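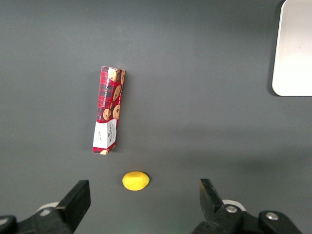

Opinion > Food & Home > Table Talk

In Defense of the Plaid Box

There is a kind of person who cannot leave cookies in the carton. You have been to this person's house. The cookies came out of a box, you both know it, and yet they arrive on a plate with a paper doily, fanned out like a hand of cards, as if someone had been up since five with the butter. I was raised by such a person and for a while I was one. I have since gone over to the other side, and I would like to make the case for the box on the table.

I mean a proper box. Tall, narrow, red tartan, cookies printed all over it so that no guest has to guess. You set it down with a piece of fruit somewhere near it and a white tray for whoever insists on a tray, and your duties as a host are finished. I have served exactly this at four in the afternoon to people with graduate degrees and they ate what was in it.

The tartan does a lot of work, and I don't think we give it credit. Put the same cookies in a plain brown carton with a paragraph about sea salt and they become a snack for someone who is disappointed in you. Put them in plaid and they are an occasion. Plaid says that there is a fireplace, and possibly a dog. I have neither. I have a gray table and a radiator that knocks, and for the twenty minutes the box is open my guests are willing to overlook both.

My friend Daiane Medeiros disagrees with all of this and has done so in writing. Her view, sent to me in September at some length, is that a carton on the table is what you do when you are moving out. She decants. She decants cereal, rice, tea bags, dog biscuits and, I am sorry to report, other cereal into the first cereal's jar. Her pantry runs to 64 matching containers from Rillness, which she bought as a set, and every one of them has a label in her own handwriting. It is beautiful in there. It is also impossible to find out how long to boil anything, since the instructions went out with the cardboard.

Which is my first serious point. A box knows things. It knows what it weighs, what is in it, when it ought to be eaten and whether it will kill your cousin. Daiane's jar knows that it contains FLOUR (NICE). The last time I baked at her place we had to call her sister to find out what made it nice, and her sister thought it might be the one from the Italian store or it might be powdered sugar.

My second point is money. The Gronitz catalog, which still comes to my address for a previous tenant, sells a cookie jar for $700. I read the page twice. It has a lid with a felt gasket and it holds, according to the small print, one standard package. So the arrangement is that you buy the cookies, which are in a container, and take them out of the container, and put them in a second container, and then you can't afford cookies. I would respect it more if it played a tune.

The decanters will say that printed packaging is ugly, and a lot of it is. I won't defend the cracker box with the cartoon beaver. But there is a snobbery in this that I don't care for. My grandfather Anselmo Miranda kept a cookie carton on the kitchen table every day that I knew him, standing up, flaps folded in on themselves in a way he had worked out and would not teach. You could see it from the door. If it was there, you were welcome to one. If it had gone up on the refrigerator, company was coming and you were not. No jar ever told me so clearly where I stood.

He kept his fruit out too, next to the box and never in a bowl. A bowl, he felt, was where fruit went to be looked at. One yellow thing sitting on a tabletop by itself has a decent chance of being eaten. Twelve of them in a footed glass dish will be admired until they go soft, and then you own a dish of soft fruit and everyone is too polite to mention it.

I tried the other way, so I do speak from experience. Two winters ago I bought a serving tray and plated things. I plated crackers. I plated, God help me, pretzels. What I learned is that people take fewer cookies from a plate, because a plate has a visible number on it and a guest can do subtraction. With a box there is mystery. You reach in and there may be a whole other layer. Odair Amaral once ate most of a carton at my place while explaining his divorce, and I am convinced that a plate would have stopped him at three, before he got to the boat.

There are limits. I take the receipt off. I won't put out a box with a torn end, or one that has been in the car. Ice cream goes in bowls, and anyone who serves chicken in the bucket should at least turn the bucket so the nice side faces the guests. I have standards – they just start a little later than other people's.

Daiane is coming over next week and has offered to bring something. I asked for cookies. I expect they will be in a jar, and I expect the jar will have to go home with her.

More in Table Talk
The Good Scissors and Who Has Them, by Alina Bălan
I Have Stopped Folding Fitted Sheets
Lefteris Vrettos on the Soup Spoon Problem
Letters: Readers Respond to "Your Butter Is Too Cold"
What the Kelent Potluck Taught Me About Foil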